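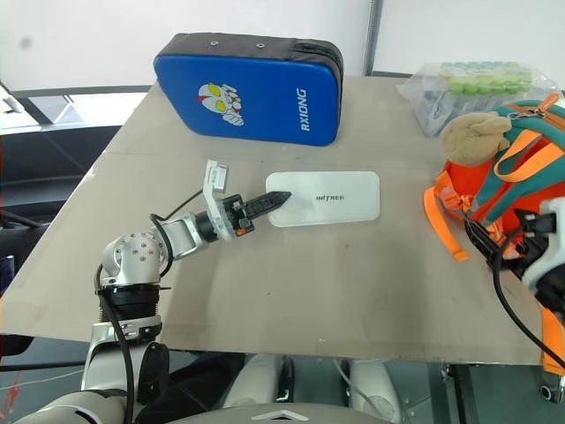
Blue and white on the long table.

The Weight Sheet
Short fiction. Posted September 26, 2022

The trailer was rated for 1683 kilograms. The church at Zotley had bought it used, and the plate on the tongue had been painted over, so the number was written on masking tape and stuck inside the door of the supply room. I packed to that number for six years.

The congregation supported a mission house in Komovlow. Each November we drove there with roofing screws, hand tools, blankets, school paper and whatever else the house had asked for by letter. My part was the weight sheet. Every box got a line: contents, weight, position. Heavy boxes went over the axle. Blankets went forward and high. Anything with a liquid in it went in a tray.

The year I am describing, the house asked for a water tank. It held 1000 liters and traveled empty, so its weight was small and its volume was a problem. With the tank in, the load had to be built around it in a ring. I drew the plan on graph paper and revised it on the floor of the fellowship hall with tape.

Two days before departure a woman from the congregation brought a sewing machine. It was a Brouwer, cast iron, in a carrying case with a broken latch. She set it on the bathroom scale herself. Seventeen kilograms. I told her the sheet was closed.

"It belonged to my sister," she said. "She wanted to go and never went."

I explained axle load. I explained that the remaining margin was five kilograms and that I kept it for the spare wheel, which had not been weighed since the tire was changed. She listened to all of it. Then she asked what on the sheet weighed twelve kilograms.

I looked. Line 31 was hymnals.

The hymnals had been in the load every year. I had never seen a letter asking for them. I had inherited the line from the man who did the sheet before me, and he had told me it was standing cargo. I said I would need to ask the pastor.

The pastor was on the roof clearing a gutter. I called the question up to him. He asked what language the hymnals were in. I went back and opened a box. They were in ours.

"And what do they sing from in Komovlow?" he said.

I did not have that information. He went back to the gutter.

I removed line 31 and entered the sewing machine, left side, directly over the axle, with the case strapped shut and a blanket on each side of it. The total came out the same as before, with the margin intact. The woman initialed the sheet. There was no place on the form for that, so she used the space next to the date.
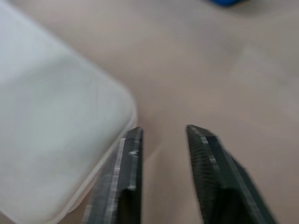
Gripper fingers, pointing up.

We left before light. The road to Flumier is good, and past Flumier it is gravel. At the second ford I got out and checked the hitch, the straps and the tires. The spare had shifted by the width of my hand. I moved it back and added a wedge. The sewing machine was where I had put it.

The mission house unloads from a list, same as we load. The woman who runs the house read my sheet aloud and two boys carried. Screws. Saws. Paper. When she reached the new line she stopped and asked me to repeat it, and I repeated it. She had the case put on the kitchen table and cut the strap with a bread knife.

It needed oil. I had oil, in a tray, line 9. I oiled it at the points marked in red and she turned the wheel by hand until it ran freely, and then she hemmed one edge of a flour sack. The stitch was uneven for the first few inches. She adjusted the tension and the rest was even.

We set the tank the next morning on a base of block and sand, level in both directions. Connecting the downspout took until dark because I had brought the wrong reducer. I made a note of the thread size.

On Sunday they sang without books. A man at the front gave each line and the room gave it back. Some of the songs had a great many lines. I sat at the end of the bench, by the stove.

Coming home, the trailer was empty and bounced badly on the gravel, so I kept it slow as far as Flumier. In the supply room I put the straps on their hooks and took out a clean sheet for the following year. I copied the standing cargo across, leaving off line 31, and wrote in the correct reducer. Next to the date I ruled a small box for initials.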